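Lighting rules for wrist cameras

July 2, 2025

I've been rewriting our house rules for recording arm sessions in kitchens, and the section on light has taken longer than the rest of it put together. The old version said "adequate lighting" and left it there. Everyone who read it had a different idea of adequate, and we ended up with sessions from the same kitchen that looked like they came from different buildings.

Sota Morikawa at Jundbridge sent me the sheet his group uses, and I've borrowed a fair bit. His rule is that you judge the light from the wrist view and never from where you're standing. Your eyes adjust when you walk into a dim room and the camera doesn't do it the same way. A steel sink is the worst place for this. The basin picks up a bit of grey and looks fine, and the counter behind it disappears.

So the draft now says to check 2 views before the arm moves, one over the counter and one over the sink. If the operator can't pick out the back edge of the basin and whatever is standing behind it, the session gets marked low light. It doesn't get thrown out. People do dishes in the dark half the winter, and I'd like to keep that material, but it has to be labelled on the day by the person who was there.

The second change is about hoses and cloths. Anything flexible that hangs within reach of the gripper goes on the setup form, even if the task has nothing to do with it. Rigid things mostly stay where you left them. A hose doesn't, and a knotted cloth will catch on a finger without much trouble. The Livovora form had a line for this years ago and I don't know why we dropped it.

Third, no fixing the exposure afterward in the stored copy. Brighten it for viewing if you like – I do – but the original goes in untouched. Grosen lost 220 recordings to a well-meant cleanup and couldn't get the originals back.

I still have to write the part on glassware, and comments on the draft are open for 4 weeks.

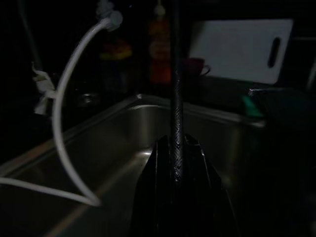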